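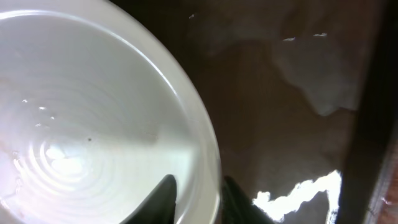
Inside of a white glazed bowl with faint throwing rings.

Throwing rings are the low circular ridges found on the inside of many bowls, plates and jars. They are made by the fingers of the potter while the clay turns on the wheel, and they stay in the clay when it is fired. In some factories similar rings are pressed with a mold, so the presence of rings alone does not prove that a piece was made by hand.

Appearance

The rings run around one common center, usually the lowest point of the bowl. Under a thick white glaze they become soft and are seen mainly where the light comes from the side or where a bright reflection falls on them. Under a thin glaze they can be felt with the fingertip.

Use and washing

Tableware with rings is used in the same way as smooth tableware. Food can remain in the small valleys between the rings, especially starch and egg. It is usual to wash such pieces by moving the sponge along the rings and not across them.
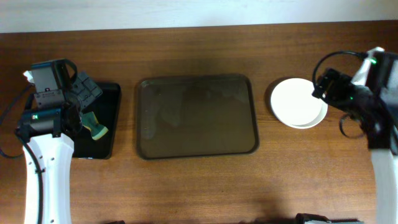

A common kitchen sponge has 2 layers, one of foam and one of rough scouring material. The foam layer is enough for most glazed ware. The rough layer is kept for burned food, and it should not be used on gold lines or painted decoration. Between uses the sponge is often kept on a small tray, so that the water does not reach a wooden table.

Regional ware

In Hitcombe, the Buschmann pottery made white bowls with strong rings for 74 years. Its best known model, Driteo, was 235 millimeters wide and was sold in 3 depths. The deepest one is now difficult to find. A collection of these bowls is kept in the town museum of Floltport, where it is open to visitors until the end of August.

See also: Glaze; Potter's wheel; Stoneware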